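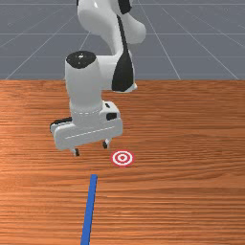
Home | News | Opinion | Business | What's On | Letters

We use cookies to improve your visit. Accept all | Manage settings

In praise of the dull half of the open day

29 November 2024
By our opinion writer

I have been to a fair few open days over the years, at breweries and sewage works and once a factory that made nothing but hinges, and I thought I knew how the one at Plestalano would go. There would be a hall, a rope, a big machine doing something quick with a car door, and a bag to take home with a pen in it. There was indeed a bag (and a very nice pen), but the part I have been boring my family with ever since was a screen in a side room at the Rallbridge site, with perhaps 16 of us squeezed in on stacking chairs.

On the screen was a robot arm that didn't exist. Well, it exists as a drawing that can move, white with black joints, over a wooden table on a grey floor ruled into squares like an exercise book. On the table lay a red and white bullseye and a short blue line, and the whole business of the demonstration was getting the arm's hand to the bullseye. That was it! No car doors at all. The young engineer running the session told us it had been through the exercise 3,000 times before anybody had finished their breakfast, and a man near me laughed out loud, and then I think we all felt a little sorry for it.

The main hall next door had the real machines, lent by Fusmont, and I don't want to be unkind about them because the children adored them and so, for ten minutes, did I. They packed biscuits. They packed them beautifully. But I came away from the hall knowing only that a machine can pack biscuits, and I came away from the side room with some idea of how a machine is taught anything in the first place, how slow and fussy the teaching is, and how often it goes wrong. We watched it miss, you see. In one go the hand sailed straight past the target and stopped over bare table, and the engineer simply said "yes, it does that" and started it again.

I would like to see far more of this. Those of us who live in Sandoval have been promised a warehouse full of these things by next June, and at the public meeting, where around 200 people turned up on a filthy night, we were shown a film with swelling music in which every arm did everything right first time. People left crosser than they arrived. They have worked alongside machinery all their lives, many of them, and they know perfectly well that it jams.

Show them the table and the bullseye, I say, and let them sit through the misses and ask what happens to the misses when there is a person standing nearby. It would cost a good deal less than the film did, and you could keep the biscuits for the interval.

Sign up to our weekly opinion newsletter. You can unsubscribe at any time.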